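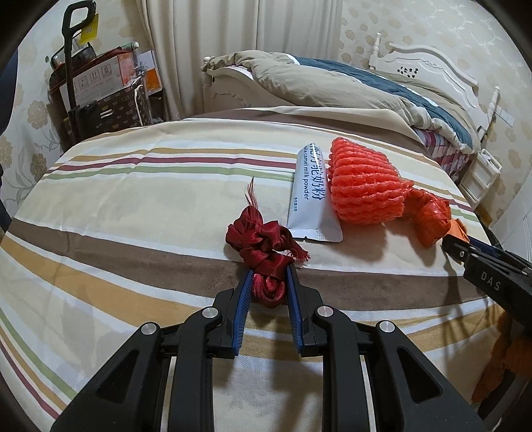 Olesia Fedoruk replied: I went through the ticket again before lunch. The spread has to come off the bed before we treat anything, and the small items on it need to go somewhere first. Please don't shake it out with the milk powder packet still lying there.

Ticket 3287
Opened: 2021-03-05
Unit: Trusgate, back bedroom
Subject: Powder on striped bedspread, small items left on bed
Status: Closed

Reported problem
Tenant reports a fine pale powder in the weave of the bedspread, mostly on the side away from the curtain. It leaves a faint film on dark clothing and smells slightly sweet. Tenant ran a lint roller over it twice with no change. Same complaint was logged in January and closed after a shake-out on the balcony. The powder came back.

Items noted on the bed
Sachet of camel milk powder, white and blue, Chinese text on the front.
Dark red satin ribbon, knotted, ends frayed.
Orange-red foam net sleeve, the kind that goes on fruit.
Folded khaki duvet with a teal band, up against the headboard.

Step 1
Moved the sachet to a plate and looked it over. Found a pinhole in one of the seals. Pressed it lightly and powder came out on the plate. Put it in a zip bag and labeled it. Tenant wants to keep the powder, so it went to the kitchen, not the trash.

Step 2
Ribbon and sleeve. The sleeve held powder in the netting, so it was thrown out with the tenant's okay. Ribbon was tapped off over the sink and returned. Tenant asked if the ends could be sealed. That is outside this ticket – clear nail polish usually works on satin.

Step 3
Lifted the duvet off first, then folded the spread in from all sides so nothing fell on the floor. Vacuumed it on a clean sheet with the Prultov upholstery head, low suction, going along the stripes. The maroon stripe showed the most residue and needed a second pass.

Step 4
Cold wash, half the usual detergent, no softener. Milk powder turns sticky in warm water. Line dried.

Step 5
Wiped the headboard with a barely damp cloth. The scrollwork needed a soft brush. Did not use spray on the carving.

Result
No film on a black T-shirt after rubbing each stripe. No smell. Duvet was checked the same way and did not need washing.

Follow-up
Sachets are now in a lidded tin in the kitchen. Tenant will message if the film returns – reopen this ticket, do not start a new one. Vacuum head goes back to the Tsuji closet, and the filter still needs rinsing.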